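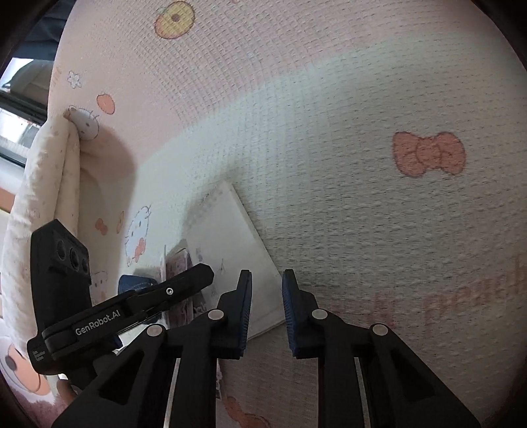

Printed Quilts, Mats and Bed Covers: Frequently Asked Questions

These are the questions we get most often at Plammont about our printed bedding. If yours isn't covered, write to us through the contact form. Samuele Monti answers the messages every day except Sunday.

What is the difference between a quilted mat and a ribbed cover?

A quilted mat has a layer of filling held in place by stitching. It goes on top of the mattress or on the floor, and it stays fairly flat. A ribbed cover has a wavy texture in the weave and little or no filling. It is lighter and dries faster. Many customers use the mat underneath for most of the year and put the cover on top when it gets warm.

Can I wash a printed cover by machine?

Yes. Turn it inside out, close any zippers or ties, and use cold water on a gentle cycle. Wash it alone the first time, especially if it has both a pink section and a lighter one. After that it can go in with other light colors. Do not use bleach or a detergent with brightener.

Will the print fade?

All prints fade a little over time. Coral and orange tones usually hold up best, and pale blue goes first. Direct sun does more damage than washing, so if the bed is next to a window, pull the curtain in the afternoon or turn the cover around now and then.

My cover arrived with deep creases. Do I need to iron it?

No. Ironing flattens the ribs and they may not come back. Spread the cover over the bed, smooth it by hand from the middle outward, and leave it overnight. If creases remain, a short wash will take care of them. 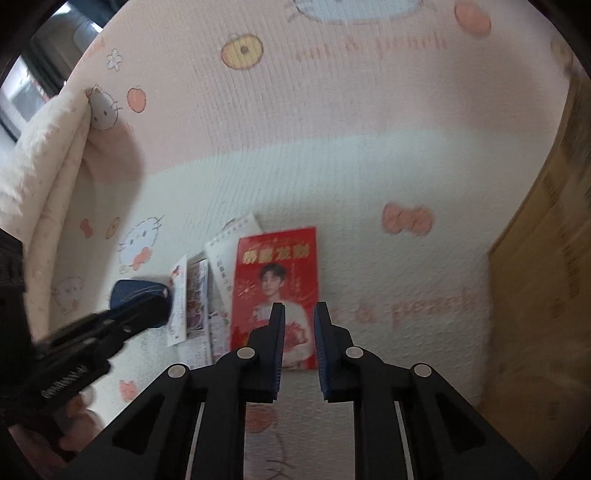 How do I keep the cover from sliding?

Tuck the long side in first, then the foot. Put heavier things such as a thick pillow or folded quilt along one edge. If you sit on the bed to read or work, a non-slip liner helps. The Briser liner comes in the same sizes as our covers and can be trimmed with scissors.

Can children draw or do crafts on it?

They can, but we suggest putting a board or an old towel down first. Paper, cards and books are fine. Ballpoint ink is hard to get out of quilted fabric. Dab it with rubbing alcohol on a cotton pad and wash the piece the same day. Washable markers come out with cold water and a little dish soap.

Which size should I order?

Measure the top of the mattress and add the drop you want on each side. The Ilie line is cut narrow for single and bunk beds. The Dusard line is cut wide and reaches most of the way down a standard frame. If you are between two sizes, take the larger one.

What do the weights on the label mean?

The number is the weight of the fabric in grams per square meter. Ilie covers are 300, and Dusard covers are 349. The quilted mats are 423, including the filling.

Can I put it in the dryer?

Covers can go in on low heat. Mats should be dried flat or over two lines, with the filling shaken out evenly while it is still damp. A mat takes a full day to dry indoors.

How should I store it?

Fold it loosely with the print on the inside and keep it in a cotton bag. Vacuum bags are all right for the covers. They leave the mats flat for weeks afterward.

Can I return a cover after washing it?

Only if there is a fault in the stitching or the print. Send a picture of the fault and of the sewn-in label, and we will send a replacement or a refund. Unwashed items can be returned in their original bag.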